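Automation and Kit > Buying and Budgeting
Thread: Costing a humanoid bay for fetch and put-away tests, what have I left out?

grodadholm_lab
Posts: 96
19 March

I have to put in a budget for a humanoid test bay at our Grodadholm site. The robot is already agreed and comes out of a different pot, so please don't try to talk me out of it. My problem is everything else. I've been given one line called "furniture and sundries" and I'm fairly sure it is too small.

The work is simple household stuff. Take a thing off a table, put it in a fridge, shut the door, and the same in reverse. Later on cupboards and a sink, but not this year.

My list so far:
Fridge with top freezer, new, 300
Desk, 1469 for a height-adjustable one with a proper frame
Fixed camera and bracket
Baskets, fruit, bits and pieces
Spare fingers for the hands

The desk is the one my manager has circled. Is it worth it? And is there anything I've missed that people always end up buying in the second month?

tallow_and_pine
I wouldn't spend that on a desk. A second-hand office desk will do the same job. Put the difference into spare fingers. You will want more of them than the supplier suggests, and the lead time is worse than the price.

Also a second fridge. Door seals and hinges take a lot of wear when something is pulling at them all day, and swapping a whole fridge is quicker than fixing one.

Vekberg_Ops
Disagree on the desk. We started with a cheap one at Vekberg and it shifted every time an arm leaned on it. Then the table is two centimetres from where it was in the morning and your results don't compare. You can bolt a cheap desk down, but our landlord wouldn't have it.

I agree about the fridge. Buy two of the same model on the same order. If you wait until the first one goes you'll find the model has changed and the door opens differently.

tallow_and_pine
You could mark the floor with tape and push the desk back. That costs nothing.

Vekberg_Ops
You could, and then somebody has to check it every run. Their time isn't free either. It just isn't on this form.

Jennylyn Layug
I did the budget for a bay like this last year, so these are the lines that came up short for me.

Floor space. Plan for the robot standing in front of the fridge with the door fully open, plus a person able to walk behind it. We forgot the walking behind part and had to move the desk along the wall.

Cable management. An overhead rail or boom if your robot is run on a tether. It was not in my first version and I had to go back and ask, and they don't like you going back and asking.

Running the fridge. If you leave it switched on with the freezer door open for long sessions it will frost up, so allow for defrosting time. If you leave it off, check that's all right with whoever set your test conditions.

Food. It sounds silly but real fruit is a running cost and should go under consumables. Finance sent mine back because I'd put it with equipment.

Cleaning. Nothing to add there, just put a line in.

grodadholm_lab
Thanks, that's useful. I had no consumables line at all. On the tether, ours can run on battery, but I'm told nobody does that for long sessions. Is that right?

Jennylyn Layug
It depends on the session. For short demos we used battery. For anything over an hour we plugged in. Ask the supplier for a written run time with the hands fitted and moving, because the figure they gave us first was for standing still.

sprogis_mike
Has anyone here used Lavinden for the hands? They quoted us a service contract that covers four visits a year and I can't tell if that's generous or not. They want an answer in April.

tallow_and_pine
Four is plenty if you keep spares and can swap a finger yourselves. If you can't, it isn't. I'd ask what happens on the fifth call-out.

Vekberg_Ops
We didn't take a contract with anyone. We paid for two days of training and do it ourselves. It has worked out cheaper so far but we've got someone who likes that sort of job.

sprogis_mike
We haven't, so I suppose that's my answer. The Sproģis office has two people and neither of them will touch a screwdriver.

grodadholm_lab
Back to the desk, sorry. If I drop height adjustment and keep a solid frame, is that a fair compromise? The fridge is a fixed height anyway and I can't see us moving the desk up and down.

Vekberg_Ops
Yes, I'd do that. Choose the height once, with the robot there, before you order. Get one with a straight end so it can go tight up to the fridge. The shorter the distance between pick and place, the less walking, and walking is where most of our runs went wrong.

tallow_and_pine
I still say second-hand, but a solid fixed frame is better than the adjustable one. I'll leave it there.

Jennylyn Layug
For scale, it may help your manager to see how little is in one of these bays. One desk, one fridge, one basket. The expensive part on your form should be spares and people's time.

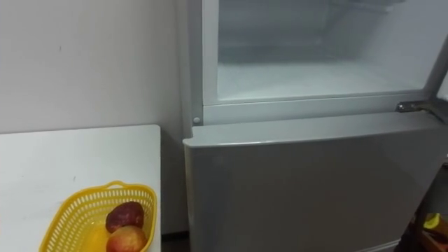
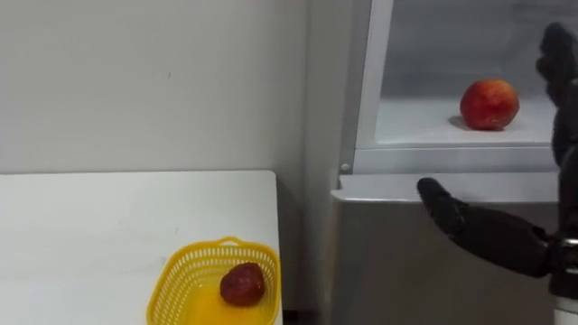
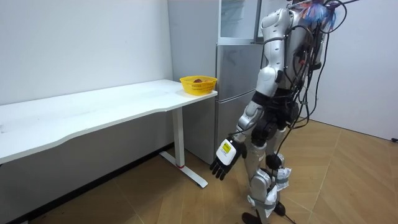
Desk, basket and fridge layout. The last picture is the one to look at for floor space and cables.

grodadholm_lab
That helps a lot. I had the desk drawn on the opposite wall from the fridge, so I'll change that before it goes in. Revised list is fixed desk, two fridges, overhead cable rail, consumables, cleaning, and double the spare fingers. It comes to more than the first one even without the expensive desk.

Vekberg_Ops
It will. Send it with the cable rail on its own line so they can see what it is.

sprogis_mike
Could you post the final version when it's approved? We'll need to do the same form.

grodadholm_lab
Will do, with the prices taken out.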